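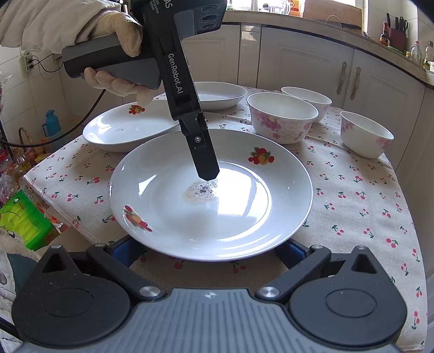

Radek Sokol wrote:
Soda crystals will take the pattern off in the end, so I wouldn't go down that road with anything you want to keep. I did a set of my aunt's that way and the greens went first, then the gold edge.

fenwick_jug wrote:
That depends on whether the pattern is under the glaze or on top of it. If it's under, you can scrub it for 50 years and it won't move. If it's a transfer put on top of the glaze, then yes, anything strong will dull it. Run a fingernail across the edge of the fruit. If you feel a tiny step, it's on top.

mottled_hen wrote:
Thanks both. I can feel a step, only just. For those who missed my first post, I've got a box of mixed plates from a house clearance in Fustham, most of them with fruit on, and I want to use them every day and not hang them on a wall. What I wanted to know is what people wash theirs in, and whether the dishwasher is out of the question. No maker's mark on any of them apart from one saucer that says Fleline in grey.

Yasmine Ramadan wrote:
Fleline saucers turn up here now and then. Decent everyday stuff, never worth much. I've used mine daily since I moved house and they go in the dishwasher on the short wash at the lowest setting. Two have faded a bit on the rim and the rest look the same as when I got them.

Radek Sokol wrote:
Two faded is two too many for me. Once it's gone you can't put it back.

Yasmine Ramadan wrote:
They cost me next to nothing, Radek. I'd sooner eat off them and lose a cherry or two than keep them in a cupboard.

old_tollgate wrote:
Dishwasher is fine for plain white, not for on-glaze transfers. It's the powder that does it more than the heat. The tablets are worse again. I used to work in a canteen and we had patterned side plates that were nearly bare after two years.

How I do mine:
Washing-up bowl, warm water, ordinary liquid, soft cloth.
Dried food gets soaked for ten minutes first.
No green scourers. Not even the "non-scratch" ones.
Stack with a bit of kitchen paper between if the foot rings are rough.

mottled_hen wrote:
The foot rings are very rough on three of them. Is kitchen paper enough? I was going to cut up some old felt.

old_tollgate wrote:
Felt is better if you've got it. Paper is just what I had.

fenwick_jug wrote:
One thing to check before you eat off them. Old on-glaze colours, the reds, oranges and yellows especially, can have lead or cadmium in them. Not all of them, and you can't tell by looking. I keep my older ones for bread and cake and don't put anything vinegary on them.

Radek Sokol wrote:
Agree with this. Pickles and salad dressing are the ones to watch. Tomato as well.

pegs_and_line wrote:
I think this gets overdone. People ate off these plates all their lives. If the fruit's only on the rim your dinner hardly touches it.

fenwick_jug wrote:
People did all sorts all their lives. I'm not saying bin them. I'm saying don't leave pickled beetroot on one overnight.

Yasmine Ramadan wrote:
You can get swab tests. I bought a pack from Sitix and they were easy enough to use, but I wouldn't take a clear result as the last word. They only pick up what comes off on the swab. And you need to do the coloured part, not the middle.

pegs_and_line wrote:
So you pay for a test and still don't know.

Yasmine Ramadan wrote:
You know a bit more than you did. If it comes up positive you stop using that one. I had one positive out of the whole lot, an orange bowl, and it holds keys by the front door now.

mottled_hen wrote:
I'll order some swabs. On grey marks – a few of the plates have fine grey lines in the middle, like pencil. Scratches or dirt?

old_tollgate wrote:
Metal marks from cutlery. It's metal left on the glaze, so it mostly comes off. A little cream cleaner on a damp cloth, gently, and rinse it well. Keep it off the fruit.

Radek Sokol wrote:
Bicarb and a drop of water does the same job. I'd try that before cream cleaner. Still keep it off the pattern.

fenwick_jug wrote:
If they come back within a week the glaze is worn and they always will. Brown lines that you can't shift are crazing, which is a different matter, and I wouldn't use those for food at all.

mottled_hen wrote:
Tried the bicarb on the worst one and most of the grey has gone. Two faint lines left. No brown ones that I can find, apart from a small oval dish which I'd already put aside for soap.

joo_teapots wrote:
Has anyone got a spare lid for a Joo teapot, the squat one with plums on? Mine went on the kitchen floor in October and I've been using a saucer.

old_tollgate wrote:
Try the wanted board, you'll get more people looking there. Measure the inside of the opening before you post, they made two sizes.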